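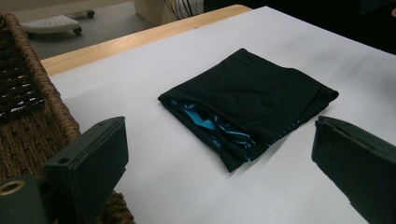 *Slide 1: black T-shirt, folded, print on the inside*

**Folding for small rooms – speaker notes, Gresico shop talk, October**

Leave slide 1 up while people find seats. Start when the door is shut.

Thank Gresico for the room. Talk is 20 minutes, questions after. Say where the handouts are.

**Opening**

- I ran the laundry table at the Zandside hostel for 8 years. Most of what I know comes from there.
- Tonight is only dark clothes. Light ones next time.
- Ask who keeps their black T-shirts in one pile. Then ask who can find the right one in the morning.

**T-shirts**

Point at the lower left of the shirt. The fold opens a little there and some turquoise shows. With a drawer of black shirts, that bit of color is how you tell them apart. I used to fold prints fully inside to protect them and then had to unfold half the drawer.

Do the fold live, slowly. Face down, sides in, bottom up, then in half again. Don't chase the wrinkles. Soft ones are fine.

On baskets: Kilto shelves at Zandside were too shallow for most wicker ones. Measure the shelf first. Pass the tape measure around if there's interest.

**Trousers and other heavy pieces**

Switch to the second slide. Wait for the people at the back.

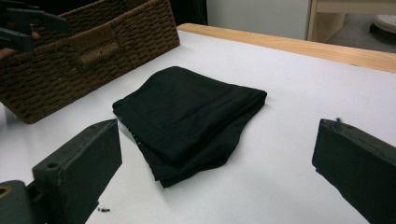

Thicker fabric fights you at the edges. The layers bunch up and you get ridges along the side. Two things help:

- Smooth each layer before you make the next fold – once it's stacked, it's too late.
- Put the waistband on the outside of the stack, where there's room for the bulk.

Work on a white or pale surface if you have one. Black on a dark table is hard to see, and lint gets picked up without you noticing. Wipe the table between loads.

Check corners and seams while the piece is in your hands. Loose stitching goes in the mending pile, not back in the drawer. At Zandside we mended nearly every evening.

**If there's time**

The De Luca drawer dividers question will come up. I've used them for socks, never for trousers. They cost too much for a hostel.

**Close**

Handouts by the door. Chairs back against the wall. Leave the folding table up for the next group.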